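Comfort and Fit of Replacement Insoles in Everyday Shoes
Report for the product testing module, second term

Last updated: September

1. Background

Most shoes come with a thin foam liner that goes flat long before the sole wears out. Students who work on their feet in shops and kitchens often buy a replacement insole, usually by looking at the size printed on the package. We wanted to find out how well that printed size matches the inside of a normal shoe, and how much the insole changes after a few weeks of walking.

We tested insoles from three makers: Vitwood, Riravow and Eskola. All were sold as full length and trim to fit. A fourth maker, Fokasa, was on our first list but only sells a heel cup in our size, so we left it out.

2. Method

Each insole was traced on graph paper before use. We marked the widest point at the ball of the foot, the narrowest point at the arch, and the total length. Thickness was taken with calipers at the heel and under the big toe. The same person did all the tracing, which we decided on after two of us traced the same insole and got different lines at the arch.

The insoles were then worn in everyday sneakers. The goal was 2,000 steps a day for 5 weeks, read from a phone. On days with heavy rain the wearer could skip and add a day at the end. Every Wednesday the insoles came out of the shoes, were left to air overnight, and were measured the next morning before class. The wearers also filled in a short form about heel slip, pressure on the toes, and whether the insole moved.

3. Results

The Vitwood insole was too long for the sneakers and had to be trimmed at the toe. The cutting lines on the underside were easy to follow. The Riravow fit without trimming but was narrow at the ball of the foot, and the wearer reported that it slid toward the outside of the shoe on stairs. The Eskola was the thickest at the heel. Its wearer said the shoe felt shallow at first and wrote "heel slip" on the form more than 3 times.

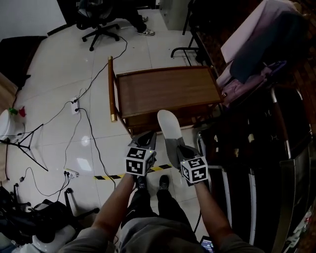
All of the insoles got thinner under the heel, and most of that change came early in the test. The toe area changed very little. The Eskola lost the most thickness but was still the thickest at the end. Length and width stayed the same within what we can measure on graph paper.

4. Problems with the test

Each insole had a different wearer, so body weight and walking style are mixed in with the results. Phone step counts are also uneven, as one wearer kept the phone in a bag and the other two in a pocket. The form should have asked about each foot separately.

5. Further work

A better version would have every wearer try every insole, with a rest period between them. We would also like to measure the original liners, which we threw out before thinking of it. The tracings and forms are in the blue folder in the module cabinet.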